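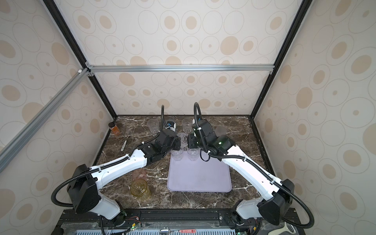

*Tampo de mármore castanho-escuro com veios brancos; atrás, papel de parede bege com ovais e anéis concêntricos.*

**Papel de parede** é um revestimento decorativo para paredes interiores, vendido em rolos e aplicado com cola. Pode ser liso, estampado, texturado, lavável ou para pintar por cima. Em Portugal também se diz *papel pintado*, sobretudo em textos mais antigos.

## História

Folhas soltas primeiro, impressas com blocos de madeira, coladas lado a lado. Na Europa há exemplares do século XVI. O rolo contínuo só se generaliza no século XIX, com a máquina de fazer papel e a impressão por cilindros. Preço cai muito, o produto chega às casas modestas.

Os verdes com arsénio foram comuns na época vitoriana e depois abandonados. Nos anos 1960 e 1970 voltam os padrões grandes: círculos, ovais, anéis concêntricos, laranjas e castanhos. Segue-se um período longo de paredes brancas. Regresso parcial a partir dos anos 2000, muitas vezes numa só parede.

## Materiais

- **Papel simples**: barato, frágil, marca com facilidade. Rasga quando ensopado de cola.
- **Vinílico**: camada de PVC sobre papel ou tecido não tecido. Aceita esponja húmida. Cozinhas, corredores.
- **Não tecido (TNT)**: fibras de celulose e poliéster. A cola vai na parede e não no papel. Sai inteiro, a seco, na maioria dos casos.
- **Fibra de vidro**: para pintar. Disfarça fissuras finas.
- **Flocado**: relevo aveludado, ganha pó.

## Padrão e repetição

Chama-se *rapport* à distância vertical entre duas ocorrências do mesmo motivo. Quanto maior, mais desperdício no corte. Três tipos de encontro: livre, direito e deslocado (meio rapport). No deslocado convém cortar de dois rolos alternados, poupa bastante.

Os geométricos perdoam pouco. Uma parede fora de prumo nota-se logo nas linhas; nas ovais e nos círculos, nota-se na junta. Os tons bege sobre bege escondem melhor.

## Aplicação

Parede seca, lisa, com primário. Riscar um prumo, nunca confiar no canto. Primeira tira a partir da janela ou do centro da parede principal. Escova de cima para baixo, do meio para fora. Nos cantos interiores corta-se e sobrepoe-se ligeiramente. Lâmina nova a cada duas ou três tiras.

Os rolos devem ter todos o mesmo número de lote, as diferenças de tom só aparecem depois de colado.

## Fabrico regional

Em Braltinholm funcionou a fábrica Jakab, com 140 operários e seis cilindros de impressão. O catálogo mais extenso reunia 876 referências, das quais 248 geométricas. A linha **Asik**, de círculos e ovais em tons de terra, foi a mais vendida. A marca passou depois para a Clorngate, que mantém parte dos desenhos em suporte vinílico. Os cilindros originais perderam-se quase todos.

## Conservação

Pano seco ou borracha macia no papel simples. Nada de abrasivos no vinílico. Bolor atrás do revestimento indica humidade na parede: retirar, tratar, esperar que seque e só depois recolar. Guardar sempre um resto de rolo para remendos, enrolado e ao abrigo da luz, senao o tom já não bate certo.

## Ver também

- Azulejo
- Estuque
- Lambrim
- Tinta de parede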